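Verkano Home Forum > Storage and tidying > Small kitchens
Long thin things: where do you keep yours?
Started 24 February 2022
Views: 354

tansy_row
Joined: January
I'm working through the kitchen a corner at a time and I'm stuck on the wooden sticks. I've got a lot of them, in different lengths and thicknesses. Some came from the garden end of things, some from bits of making and mending, and a fair few I couldn't tell you. They get used, so I'm not after being told to bin the lot.

At the moment they live in a black plastic basket, the kind with small square holes all over and a handle cut in the side. The short ones are all right in it. The long ones stick out of the top and lean, and if you knock the basket they swing round and catch your sleeve. I'd like to get them off the floor if I can. The flat has no shed and no loft, and the hall cupboard is full of the boiler.

What do other people do with this sort of thing?

pegbag
Umbrella stand. We had one from a closing-down sale at Hyvönen in Brinham and it never held an umbrella in its life. Curtain wire, canes, the long shoehorn, a roll of wrapping paper. Heavy bottom, so it doesn't tip over when everything leans the same way.

If you can't find one, a length of drainpipe stood in a bucket does the same job and costs very little. Put some gravel in the bucket.

oldrange
Before you buy anything, sort them by length. Most people asking this have one storage problem with the long ones and think they've got it with all of them. Short ones go in a drawer. Long ones go up high or lie flat under something. The basket can then go back to holding whatever it was bought for.

tansy_row
Fair point about the lengths. I've been putting that off as it means having everything out at once, and the kitchen is where people walk.

pegbag, I like the stand but I've nowhere to stand it. Floor space is the thing I'm short of.

quarterinch
Disagree with oldrange slightly. Length matters less than what you use them for. If I sort by length I end up with a bundle where half is for tomatoes and half is for paint stirring, and I have to go through it every time. I keep mine in bundles by job with a rubber band at each end. Different lengths in one bundle is fine if the bottoms are level.

oldrange
Bundles by job is fine if you know what the jobs are. The original poster has said they don't for a fair few of them.

quarterinch
Then those are the ones to give away.

tansy_row
I'd rather have a look at them first before I give anything away.

Right, I've made a start. I put the big quilt down over the kitchen floor, the red one with the flowers on, and I'm doing it all on there. It's large enough that I can have a pile and still kneel on a soft bit, and I can gather up the corners if I need the room back. Loose ones go in a pile on the quilt first, and the ones I'm definitely keeping go in the basket.

A fair amount of clear plastic has turned up among them, bits of wrapping and so on, and I'm pulling that off as I go. I hadn't realised how much of the bulk was packaging.

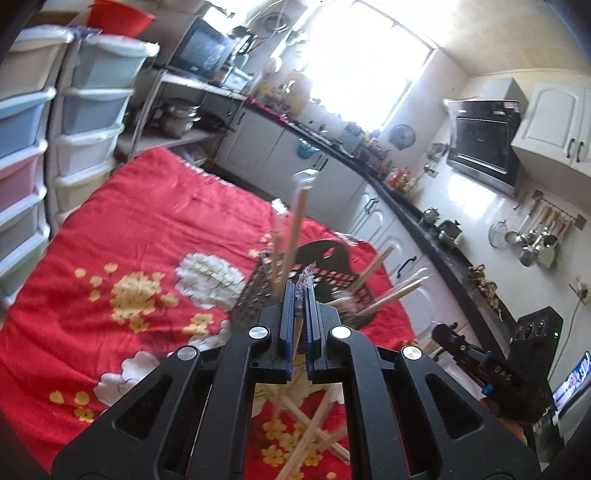 The thin ones are the awkward part. They slip down between the thicker ones and you only find them when you tip the whole thing up. I'm going to keep those apart in something narrow, maybe a tall jar, and see if that stops it. The thick ones can stay as they are for now.

Next question is the drawers. I've got two towers of plastic drawers in there, one in mixed pastel colours and one mostly pale blue and cream. They're the obvious place for the short sticks but I'm not sure I want to give a whole drawer up to it. Has anyone done that and regretted it?

pegbag
No regrets here. I've got a tower like that and the bottom drawer is all string, sticks and plant labels. Put the sticks in lengthways at the back and stand a bit of stiff card in front of them, otherwise they roll forward and jam the drawer when you open it.

limewash
I did regret it. My drawers were Erance ones and the front bowed after a winter with too much in. Sticks don't weigh much on their own but you always put something on top of them. If the drawers are the thin plastic sort I'd only use them for light things, and I'd keep sticks in a box with a lid.

pegbag
What did you have on top of them though?

limewash
Jars of screws, to be fair.

pegbag
Well then.

limewash
The point stands. People fill drawers up to the top. A box tells you when it's full.

kettlemoor
So does a drawer, it won't shut.

A general comment from someone with a small kitchen in Brinham. I fixed a pair of hooks to the underside of a shelf and laid the long ones across them. You need a gap between the shelf and whatever is under it, and the hooks need to be closer together than your shortest stick, which sounds obvious but I got it wrong the first time and had to redo it. It takes up no floor and you can see what you've got. Mine are rubber-coated hooks so nothing slides.

tansy_row
That might work. I've got a metal shelving unit with a small telly up on it and the steel pots on a shelf lower down. There's a fair bit of cable hanging about near the top that wants sorting before I hang anything off it. Would S-hooks do, or do they need to be screwed in?

kettlemoor
S-hooks will do if the shelf has an edge they can grip. Use the closed sort, or squeeze the top loop shut with pliers, or they come away when you lift a stick out. I'd tie the cables back first as well. Put them down the back leg with a few twists of wire and keep that side for cables only.

oldrange
I wouldn't hang sticks anywhere near a television lead. You'll pull one out with the other sooner or later. Other end of the unit, or a different bit of furniture.

Have you thought about the plinths under the kitchen units? If yours are the clip-off kind there's a good space behind them, right along the run. Long sticks lie flat in there and you never see them.

quarterinch
And never use them. I've got things behind my plinth that went in when the kitchen did. It's fine for spare tiles. It's no good for anything you want on a normal afternoon.

There's also damp. Wood lying on a concrete floor behind a closed board with the washing machine nearby isn't going to stay nice. If you do it, put them in a tube and cap the ends.

oldrange
Mine have been dry for years. Depends on the house.

quarterinch
Depends on the washing machine.

tansy_row
My units curve round so I'm not sure the long ones would lie behind the plinth anyway. I'll measure before I start taking boards off. I take the point about not using what you can't see. That's how I came to have so many in the first place, I kept getting more when I couldn't find the ones I had.

Here's where I've got to with the plan:

Long ones: S-hooks along the shelving, at the end away from the cables, once I've tied the cables back.
Thick short ones: back in the basket, and the basket goes somewhere I don't walk.
Thin ones: tall jar.
Bits too short to be any use: kindling for my sister, she's got a stove.

I haven't decided about the drawer. I might try one of the lower ones for a month.

limewash
Sounds sensible. Go for the bottom drawer, then if it does bow it isn't taking the ones underneath with it.

One thing on the basket. If the sticks are poking through the holes at the bottom, cut a piece of cardboard or an old place mat to fit and drop it in. It stops the thin ones going through and scratching the floor when you drag it.

tansy_row
Good idea, I've got some old cork mats that would do. Would four hooks be enough for the long ones? The shelf is a decent width.

kettlemoor
Two would carry them if they're all long enough to reach both. I'd put up four, so the ones in between have something to rest on and don't bow. Don't go mad, you want to be able to lift a handful out without unhooking everything.

fernhill6
New here and reading with interest, I've got the same trouble with knitting needles and bamboo skewers. Can I ask what you did with all the clear plastic that came off? Our council won't take film in the recycling and I always end up with a carrier bag full of it.

tansy_row
Same with ours. I've put it all in one bag and I'll drop it in the soft plastics bin at the big supermarket when I next go. The harder bits I'm hanging on to until I've checked what the council list says.

pegbag
Harder bits sometimes do for seed sowing if there's any shape to them. I use anything cup-shaped that'll hold a spoonful of compost. Make a hole in the bottom with a hot needle.

oldrange
Or put them in the bin and have an empty worktop.

pegbag
I have an empty worktop. It's the windowsill that's full.

tansy_row
I'll report back when the hooks are up. Quilt's staying down till the pile is finished, so we're stepping round it for now and having tea in the other room.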